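Sorting Small Wrapped Snacks into Clear Bins
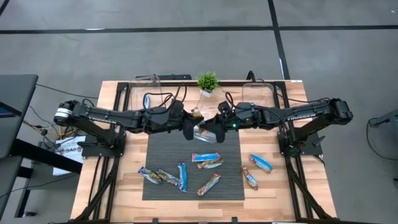 **3.2 Materials and table layout**

**Figure 4.** Work surface with wrapped snack bars on and beside the ribbed mat, and clear plastic bins behind them.

The sorting task uses single-serve snacks in printed wrappers. We chose them after the January pilot, in which boxed goods from the Besora pantry list proved too easy to tell apart by shape. Wrapped bars are closer in size, and the wrapper carries most of the information a sorter needs. In Figure 4 the bars lie loose, most of them on or overlapping the dark gray mat and two on the bare wood to its right. A gold and brown wrapped snack is over the middle bin, which has blue and white packaging in its lower part.

All bins in the study are clear plastic. Opaque bins were tried in the pilot and dropped, as contents could only be checked from above. With clear walls a wrapper color can be read from the side, although overlapping packets still hide one another. Bins stand toward the back of the table, and the mat takes up the middle. A small potted plant at the back edge was kept in place for every layout - it gave the annotators a fixed point when comparing sessions.

The table top is light wood in planks of tan, cream and brown. Its tones are close to those of some wrappers, and in the pilot this led to labeling errors on bars lying off the mat. Tiziana Benedetti relabeled all 95 layouts from that stage, and 13 of them were excluded. The ribbed mat was then added to the layout. We did not require every bar to start on it, as snacks set down by hand in the Merkidine pantry survey were seldom kept inside a marked area.

Wrappers were replaced when torn or badly creased. Layouts were grouped into 5 sets, and bar positions were changed between sets. Bin positions were held constant within a set - the effect of moving them is treated in Section 3.4.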